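Materials and Loads, Unit 6
Deflection of Shelves and Other Lightly Loaded Spans
Handout for the evening section, Dalbridge Technical College
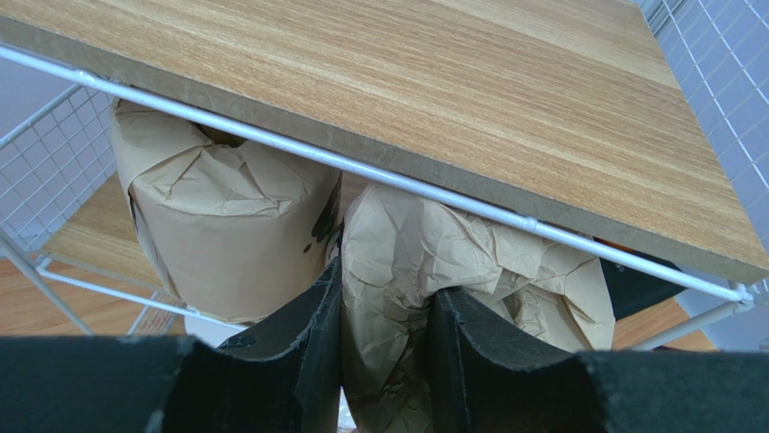

A student in last term's section asked why the unit spends two weeks on stiffness when a shelf that sags has not failed, and whether a strength check would not be enough. The objection is reasonable and should be kept in mind through the first part of these notes. A strength check tells you whether the board breaks. It does not tell you whether a door below it still opens, whether round objects roll to the middle, or whether the board will look the same in November as it did when it was put up. Most household and office boards are governed by deflection long before they are governed by strength.

6.1 Terms

Span (L) is the clear distance between supports, measured face to face. It is not the length of the board.
Depth (h) is the thickness of the board in the direction of the load. In a shelf this is the small dimension.
Width (b) is the front-to-back dimension.
Modulus of elasticity (E) is the stiffness of the material, in newtons per square millimeter in this course.
Second moment of area (I) for a rectangular section is b times h cubed, divided by 12.

Work in newtons and millimeters throughout. Mixed units were the most common source of lost marks on the last problem set.

6.2 The uniform load case

For a board resting freely on two end supports and carrying a total load W spread evenly along its length, the deflection at midspan is

d = 5 W L^3 / (384 E I)

Two features of this expression matter more than the constant. Deflection grows with the cube of the span, if the total load is held fixed. Deflection falls with the cube of the thickness. If the load is given per unit length, so that a longer shelf also holds more, W itself contains L and deflection grows with the fourth power of the span.

6.3 Worked case

Board 18 mm thick, 200 mm wide, span 800 mm, E = 2500 N/mm2, total load 150 N, evenly spread.

I = 200 x 18^3 / 12 = 97,200 mm4
d = 5 x 150 x 800^3 / (384 x 2500 x 97,200)
d = 4.1 mm, to two figures

The usual limit in this course is L/200, or 4.0 mm. The board misses it by a small margin. Moving each support inward by 50 mm gives a clear span of 700 mm. Ignoring the short overhangs and keeping the whole load between the supports, deflection drops to 2.8 mm against a limit of 3.5 mm. No change of material was needed.

6.4 Particle board and solid wood

Particle board is made from wood particles and resin pressed together. It has no long grain to carry bending, and its E is well below that of most softwoods measured along the grain. A printed or veneered wood pattern on the face says little about the core. Look at an unfinished edge if one is exposed, and use the data sheet for E if there is one.

Solid wood is stiff along the grain and much less stiff across it. A board cut with the grain running front to back makes a poor shelf, whatever the species.

6.5 Creep

The formula in 6.2 gives the deflection at the moment the load is applied. Wood and wood-based panels continue to deflect under constant load. The added amount depends on the duration, the stress level and the moisture content, and it is larger for particle board than for solid wood. For long-term loads in this course, multiply the initial deflection by 2 for solid wood in a dry room and by 3 for particle board. These are teaching values and should not be carried into design work.

Part of the creep deflection is recovered after unloading. The rest is permanent. Turning the board over hides the set for a time and does not restore stiffness.

6.6 Effect of a front rail

A rail fixed under the front edge shares the load. If it is fastened only at the ends, add its stiffness (E times I) to that of the board, provided both bend to the same curve. If it is glued along its full length, the two act as one section and the gain is much greater. A rail that only touches the edge contributes nothing to vertical stiffness.

6.7 Problems

6-1. Repeat the worked case for a 25 mm board. State whether it meets L/200 initially and after creep.
6-2. Find the largest span for the 18 mm board at the same total load that meets L/200 initially.
6-3. Derive the ratio of midspan deflections for a central point load and a uniform load of equal total.

Show units on every line. Reading for the next unit is chapter 7, sections 1 to 4.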